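Plerkura wrist camera kit: gallery

The Plerkura kit adds a close-range camera to a two-finger gripper. It is supplied with a mounting bracket, a 2 m cable and a calibration card. The bracket holds the lens at a fixed angle, so both fingertips stay in view during an approach. Installation takes 20 minutes with the tool supplied. Total added mass at the wrist is 125 g.

Gallery views are unretouched and come from kitchen handling trials run by Halldóra Bech in August.
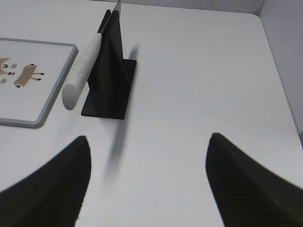
Knife in black stand, speckled off-white handle towards the gripper. Fingers open. Cutting board at left.

Matt finger covers are recommended under overhead lighting. Gloss covers can upset the exposure when the fingers are near the lens.

The standard bracket fits Amano and Lunde wrists. An adaptor plate for Datska arms is listed separately under Accessories. Spare cables are sold singly.

Drawings and the fitting guide are on the Downloads page.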